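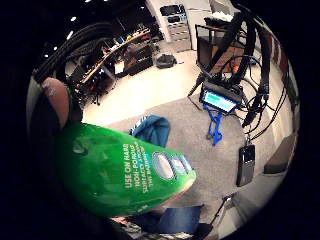
3. 표면 확인과 시험 닦기

작업실 청소에서 제가 제일 좋아하는 단계가 바로 표면 확인입니다! 용기에 적힌 글자만 제대로 읽어도 절반은 끝난 셈이거든요. 초록색 플라스틱 몸체에 흰 대문자로 "USE ON HARD NON-POROUS SURFACES"라고 찍혀 있는데, 단단하고 물이 스며들지 않는 표면에 쓰라는 뜻입니다. 회색 카펫이 깔린 방이라면 이 한 줄이 특히 중요해요. 바닥은 이 장의 대상이 아니고, 카펫은 5장에서 따로 다룹니다.

최종 업데이트: 4월
글 아폴리나르 세라노(Apolinar Serrano) | 4월
조회 1,796 · 공유 423 · 댓글 2

3.1 준비

1) 작업대 위 장비의 전원을 끄고 플러그를 뽑습니다.
2) 늘어진 케이블은 한쪽으로 모아 느슨하게 묶습니다. 꽉 조이면 나중에 풀 때 정말 고생합니다.
3) 의자는 작업대 밑에서 빼고, 바닥에 둔 가방과 상자는 문 쪽으로 옮깁니다.
4) 카펫 가장자리에 낡은 수건을 한 장 깝니다. 작업대 앞쪽은 두 겹으로 깔아 주세요.

3.2 표면 나누기

닦을 곳을 세 부류로 나눠 종이테이프로 표시해 두면 일이 놀랄 만큼 빨라집니다.

- 닦아도 되는 곳: 도장된 금속, 유리, 매끈한 플라스틱
- 시험 후 결정할 곳: 코팅된 나무 테두리, 인쇄가 있는 패널
- 쓰지 않을 곳: 카펫, 천, 마감하지 않은 나무, 종이 상자, 통풍구 안쪽

참고: 선반 테두리가 나무라면 물을 한 방울 떨어뜨려 보세요. 1분 뒤에도 방울이 그대로 맺혀 있으면 시험 닦기로 넘어가고, 스며들어 색이 짙어지면 마른 천만 씁니다. 저는 드루멘(Drumen) 선반 한 칸에서 이걸 건너뛰었다가 얼룩을 만들었는데, 지금도 그 칸에는 늘 뭔가를 올려 둡니다.

3.3 시험 닦기

1) 창문을 열고 장갑을 낍니다.
2) 용기의 사용법을 끝까지 읽습니다. 세정제마다 묻혀 두는 시간과 헹굼 여부가 다릅니다.
3) 눈에 띄지 않는 모서리를 고릅니다. 캐비닛이라면 뒷면 아래쪽이 좋아요.
4) 세정제를 천에 조금 묻혀 동전 크기만큼 닦습니다.
5) 사용법에 적힌 시간만큼 기다린 다음 물에 적셔 꼭 짠 천으로 닦아 냅니다.
6) 완전히 말린 뒤 밝은 빛에서 색과 광택을 봅니다. 끈적임이 남으면 물걸레질을 한 번 더 합니다.

주의: 다른 세정제와 섞지 마십시오. 특히 염소계 표백제와 산성 세정제, 암모니아가 든 제품은 같은 천으로도 닦지 마십시오.

주의: 캐비닛의 가로 살이나 기기 통풍구에는 직접 뿌리지 마십시오. 살 사이 먼지는 마른 붓으로 먼저 털어 냅니다.

3.4 본 닦기

시험한 자리에 이상이 없으면 이제 신나는 차례입니다. 위 칸에서 아래 칸으로, 안쪽에서 문 쪽으로 닦아 나오세요. 천은 네 번 접어 쓰면 깨끗한 면이 여덟 번 나옵니다(양면을 다 쓸 때 얘기예요). 레오폴도 가예고스(Leopoldo Gallegos)가 스키모프(Skimov) 작업실에서 이 순서로 해 보고, 선반 한 줄에 천 한 장이면 넉넉했다고 알려 주었습니다.

다 닦은 칸은 문이나 서랍을 열어 둔 채 말립니다. 장비는 표면이 마른 뒤에 올리고, 케이블은 맨 마지막에 연결합니다. 남은 세정제는 뚜껑을 잠가 세워서 보관하고, 어린이 손이 닿지 않는 높이에 두세요.

세척한 천의 건조와 보관은 4장을 참고하십시오.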